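Rullden Hall, Zisatthorpe
User Guide, Section 4: Opening Up, Lighting and the Balcony

For people hiring or using the main hall. Heating and the kitchen are in Section 5. 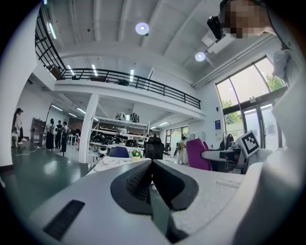 4.1 Before you start

You will need the hall key, the stair key and the booking sheet. The two keys are on one ring in the key safe. If the ring is missing, call the office at extension 2426. Do not borrow the cleaner's set.

The hall has three lighting areas, each on its own switch:
Main ceiling – the round lights up at the beams.
Rear – the rows of linear lights under the balcony.
Stairs and balcony – switched separately, at the foot of the stairs.

4.2 Turning on the lights

1. Open the switch panel beside the main door. The cover lifts up and stays up.
2. Press MAIN. The round lights take a minute or two to reach full brightness.
3. Press REAR 1, then REAR 2. For a small group working in the open part of the hall, REAR 1 is enough.
4. If you are using the balcony, press STAIRS at the foot of the staircase.
5. Close the panel cover.

Note: If MAIN is switched off by mistake, wait five minutes before pressing it again. The lights will not restart while they are warm, and pressing the switch over and over can trip the breaker.

4.3 The floor

The green floor has a gloss finish and marks easily. Most of the repair bills for this room are for scratches.

1. Wipe your shoes on the mat.
2. Lift tables and chairs into place. Two people to a table.
3. Put felt pads under anything heavy. Pads are in the wooden cabinet at the back wall, top shelf.
4. Mop up spills right away with plain water. No polish, no spray cleaner.

CAUTION: The floor is slippery when wet. Put out the yellow sign and leave it out until the floor is dry.

4.4 Extension cables

Run cables along the wall where you can. If a cable has to cross the floor, lay it flat and cover it with a Jindora cable strip, 900 mm long. Strips clip end to end. Start at the outlet and work outward.

Do not plug one extension into another. The floor-level outlets share one circuit, and the total load on it must stay under 2000 watts. A kettle and a fan heater together will go over.

Before you leave, unplug at the wall first, then coil the cable and hang it inside the cabinet door.

4.5 Stairs and balcony

1. Unlock the chain at the bottom of the stairs and hang it on the hook.
2. Keep the steps clear from top to bottom.
3. Do not hang coats, banners or lights on the black railing without asking first. If you have permission, use the Pichon straps from the cabinet – never wire or tape.
4. Put the chain back when the last person is down.

CAUTION: Do not stand or lean anything on the railing. Children must have an adult with them on the balcony at all times.

4.6 Closing

Switch off STAIRS, then REAR 2, REAR 1 and MAIN. Check the cabinet is shut. Sign the booking sheet with the time you left. The hall must be clear by 10:30 p.m.

Report burned-out lights or floor damage to Apolinar Salinas at the office, and give the location as well as you can. The ceiling lights are replaced once a year, in October, unless more than one is out.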